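Grastudham Student Projects
Search reports Search
2018-10-24 | by Iraís Cortés and Taras Kostiuk
8 shares | 2 comments

Teaching two arms to handle a screwdriver by remote control

Our project looked at whether a person can show a robot a simple job by steering it, and how much the quality of the steering matters. We began in May. The job was to pick up a screwdriver and put it in a parts bin, or take it out again.

Both arms sit on one rail facing a walled work area. Each has a two-finger gripper with a small camera on top. Taras drove the arms and Iraís kept the log.
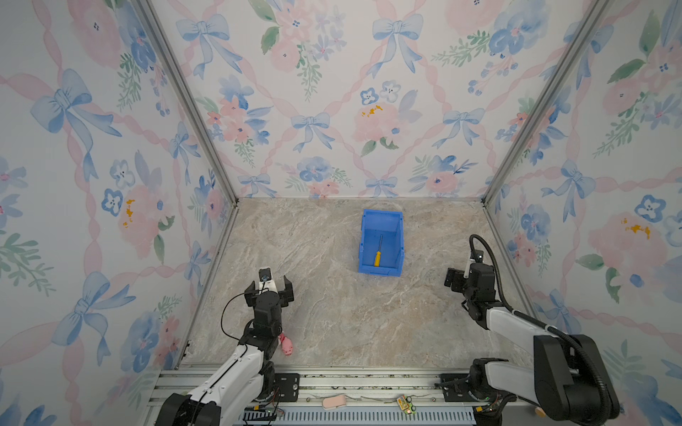 Figure 1. The work area, with the yellow-handled screwdriver in the blue bin.

We recorded 639 demonstrations. The early ones were slow and full of pauses, and we threw out any where the driver stopped for more than five seconds. Turning the wrist was the hardest part to learn – small hand movements came out larger than we meant.

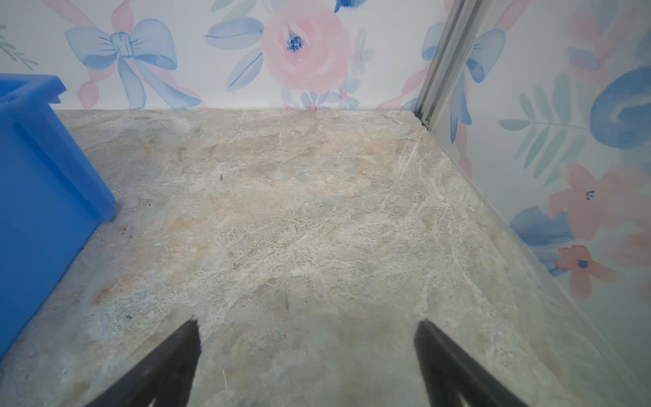
Figure 2. Wrist camera view with the fingers open, blue at the left and the back corner ahead.

The wrist cameras helped most close to the floor. From the fixed camera it was difficult to judge the height of the fingers, so Taras switched to the wrist view for the last part of each move.
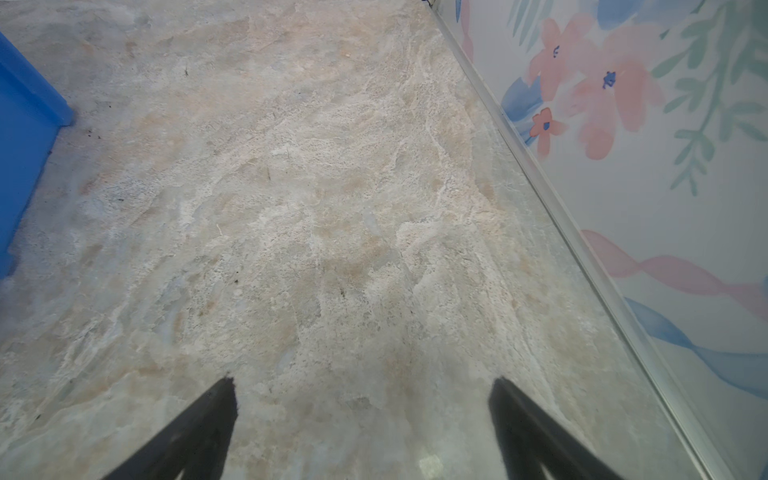
Figure 3. Wrist camera view looking steeply down, fingers apart over the mottled surface.

Next we want to compare this with guiding an arm by hand. We would also start each run from a fixed pose, as ours varied too much between sessions.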